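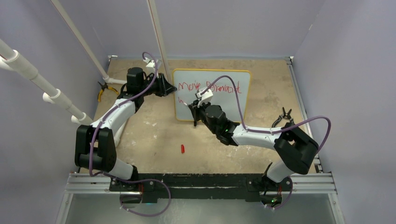
Crédit photo : atelier Grirnano, Prilovdale

1/ Fil sur la pile logicielle de notre cellule à deux bras. La tâche du mois : écrire « Move Forward » au feutre rouge sur un petit tableau blanc. Je parle surtout de contrôle et de planification, un peu de perception, et des outils à la fin parce que c'est là que part le temps.

2/ Pourquoi de l'écriture : un contact continu, un outil long et mal tenu, un support qui peut bouger, et une trace qu'on relit ensuite à l'œil nu. Les défauts du contrôleur sont directement sur le tableau. Pas besoin d'ouvrir une courbe pour voir qu'un « o » est devenu un carré.

3/ L'architecture, de haut en bas : un module qui transforme le texte en traits, un planificateur qui s'appelle Mai, un contrôleur par bras, et un superviseur qui a le droit d'arrêter tout le monde. Chaque module est un processus séparé. On peut en relancer un sans toucher aux autres, sauf le superviseur.

4/ Les traits. On n'utilise pas de police vectorielle classique, les contours fermés n'ont aucun sens pour un feutre. Chaque lettre est une suite de polylignes avec lever de stylo explicite. Pour la phrase complète, Mai reçoit 175 points de passage, levers compris.

5/ Ces points sont exprimés dans le repère du tableau : origine au coin supérieur gauche, x le long du grand bord, y vers le bas, z sortant de la surface. C'est la première décision qu'on a prise et la seule qu'on n'a jamais remise en cause.

6/ Si le tableau tourne ou glisse, on met à jour une seule transformation. Avant, les points étaient dans le repère du bras droit. Chaque déplacement du tableau obligeait à tout regénérer, et on finissait par tester toujours la même position par paresse.

7/ La pose du tableau vient du liseré. Il est jaune, le panneau est blanc, le contraste est bon : on segmente la couleur, on ajuste quatre droites, on ignore les coins parce qu'ils sont arrondis, et on reconstruit les coins virtuels à l'intersection des droites.

8/ Le cas pénible, c'est quand la pince cache un côté. Depuis la caméra de poignet, le bas du tableau disparaît très souvent derrière les doigts. Avec trois droites et les dimensions connues, la pose reste déterminée. Avec deux, on refuse de mettre à jour et on garde la dernière estimation valable.

9/ On a longtemps fait l'inverse : accepter toute estimation et compter sur le filtre. Mauvaise idée. Le filtre lisse une erreur, il ne la supprime pas. La lettre en cours partait doucement en biais et aucune alarme ne se déclenchait.

10/ Latence entre l'image et la pose utilisable par le contrôleur : 58 ms. C'est trop lent pour asservir le trait lui-même sur la vision, donc on ne le fait pas. La vision corrige le repère entre deux traits, stylo levé. Pendant le trait, on fait confiance aux articulations et à l'estimation de contact.

11/ Le contact, justement. Nous n'avons pas de capteur d'effort au poignet. On estime la force à la pointe à partir des courants moteurs, moins un modèle de gravité et de frottement. Le modèle de gravité est correct. Le modèle de frottement l'est beaucoup moins à basse vitesse, et écrire, c'est de la basse vitesse.

12/ Conséquence visible : des lettres tremblées. Au moment où une articulation change de sens, le frottement sec crée un petit palier, puis l'articulation se décolle d'un coup. Sur un « M », avec ses pointes, on a plusieurs inversions de suite et ça se lit tout de suite.

13/ Trois pistes essayées. Augmenter la raideur : le trait est plus droit, mais le feutre force et tourne dans la pince. Ajouter une petite oscillation sur la consigne : ça aide un peu, ça fait du bruit, et la pointe s'use.

14/ La troisième, celle qu'on garde : compenser le frottement avec la vitesse désirée au lieu de la vitesse mesurée. On injecte le couple avant que l'articulation bouge. Le résultat n'est pas beau, il est lisible, et il est reproductible d'un essai à l'autre, ce qui permet enfin de comparer deux réglages.

15/ La boucle basse tourne à 750 Hz sur les deux bras. On a essayé plus vite, le bus ne suivait pas et on avait des trames manquées par paquets. Une boucle régulière un peu moins rapide vaut mieux pour l'admittance qu'une boucle rapide avec des trous.

16/ En z, le contrôleur est en admittance avec une consigne de force très faible. En x et y, il est en position. Le changement de mode se fait à la descente du stylo : approche lente, détection de contact, puis bascule sur l'admittance. La bascule est le moment où naissent les pâtés.
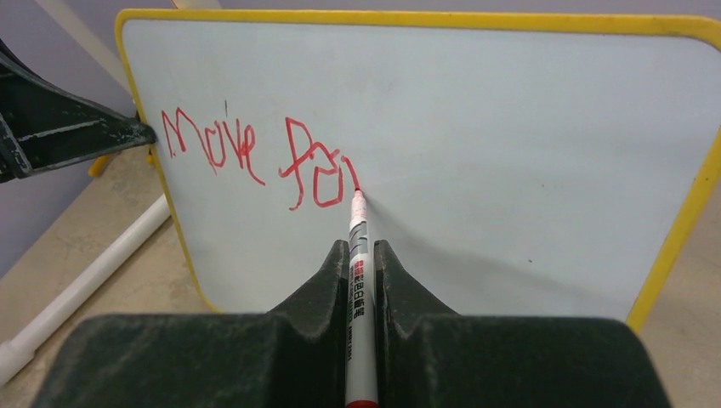 17/ Pour réduire les pâtés, on démarre le mouvement latéral dès la détection au lieu d'attendre que la force soit stabilisée. Le début du trait est un peu pâle, mais il n'y a plus de gros point rouge au départ de chaque lettre. Même chose à la fin : on lève en avançant.

18/ Côté outil, la pointe n'est pas au bout de la pince. Elle dépasse, et de combien dépend de la prise. On recalibre la longueur à chaque saisie : un toucher dans une zone vierge du tableau, on lit la hauteur, on en déduit le décalage. Ça laisse un point. On l'assume, il sert aussi de repère pour vérifier le z.

19/ L'inclinaison du feutre, elle, n'est pas mesurée par ce toucher. Il faudrait au moins deux touchers avec deux orientations. C'est codé, c'est désactivé : trop long pour le gain à cette taille de lettres. Pour des lettres plus petites, on y reviendra.

20/ Le deuxième bras. Son rôle est de tenir le bord gauche du tableau quand l'autre écrit. Dit comme ça, c'est simple. En logiciel, on a maintenant une chaîne fermée : bras gauche, tableau, feutre, bras droit, et la barre commune sur laquelle les deux bras sont montés.

21/ Si les deux bras sont raides en position, la moindre erreur de calibration entre les bases devient un effort interne. La première version faisait gémir les moteurs sans que rien ne bouge. Le bras qui tient est donc souple dans le plan et ferme seulement vers le bas.

22/ Mai planifie les deux bras ensemble pour les approches et séparément pour les traits. Approche conjointe, car les avant-bras partagent un volume assez petit. Trait séparé, car le bras qui tient ne bouge pas, et planifier dans l'espace complet pour une jambe de « M » n'apporte rien.

23/ Les câbles ne sont pas dans le modèle de collision. On a essayé avec des capsules autour des segments, gonflées du rayon des boucles : Mai ne trouvait presque plus de chemin. À la place, une pénalité sur la rotation du poignet, et une limite dure. C'est grossier et ça tient.

24/ Le reste de l'enceinte est modélisé par des boîtes : parois, sol, barre. Les petits objets qui peuvent se trouver au sol n'y sont pas. Un bouchon de feutre n'existe pas pour le planificateur. C'est une limite connue, elle est écrite en tête du fichier de scène pour qu'on ne l'oublie pas.

25/ Reprise après arrêt : le superviseur note le dernier point de passage validé, pas la dernière position. Si on s'arrête au milieu d'un « o », on reprend au début du segment et on repasse dessus. Le trait est plus épais à cet endroit. Reprendre à la position exacte donnait un petit décalage, bien plus moche.

26/ Les outils. Chaque essai produit un dossier : consignes, mesures, courants, images des caméras, version du code, fichier de paramètres complet. On en a 258 à ce jour. Sans le fichier de paramètres complet, les premiers essais sont inutilisables, et on les a gardés quand même, par principe.

27/ Le visualiseur s'appelle Flirnham. Il rejoue un essai avec le texte prévu et la trajectoire mesurée superposés dans le repère du tableau, et en dessous la force estimée. On clique sur un défaut de la lettre, il saute à l'instant correspondant. Deux semaines d'écriture, remboursées dès le mois suivant.

28/ Bug le plus coûteux de la série : les horloges. La caméra de poignet était datée à la réception, les articulations à l'émission. À l'arrêt, tout était parfait. En mouvement, la pose du tableau se décalait dans le sens de la vitesse. On a cherché dans la calibration pendant des jours.

29/ Le test qui l'a trouvé est bête : balayer au-dessus du tableau dans un sens puis dans l'autre, stylo levé, et comparer les deux poses. Elles doivent être identiques. Il tourne maintenant au démarrage, avant toute saisie, et il bloque la suite s'il échoue.

30/ Métrique : on compare la trajectoire mesurée aux polylignes, lettre par lettre, et on regarde aussi l'espacement entre lettres. L'espacement est notre point faible. L'erreur de repère se corrige stylo levé, donc toute correction tombe entre deux lettres et on voit un saut.

31/ En cours : étaler cette correction sur le trait suivant au lieu de l'appliquer d'un bloc. Sur les premières simulations, l'espacement est plus régulier et les lettres penchent légèrement. Il faut choisir son défaut. Je préfère des lettres qui penchent.

32/ Aussi en cours : détecter que le feutre n'écrit plus. Aujourd'hui, le système peut finir une phrase complète avec une pointe sèche et déclarer l'essai réussi. L'idée est de comparer les pixels rouges avant et après chaque trait, caméra dégagée. Le dégagement coûte du temps – on le fera sans doute une fois par mot.

33/ Pour ceux qui demandent le code : le rejoueur d'essais sera publié en premier, en décembre si le format des journaux ne change plus d'ici là. Mai suivra plus tard, il dépend encore de morceaux propres à la cellule de Prilovdale.

34/ Prochain texte : quelque chose avec des « g » et des « s ». Les courbes fermées passent à peu près, les doubles courbures pas encore. Je mettrai les courbes de force à la suite de ce fil.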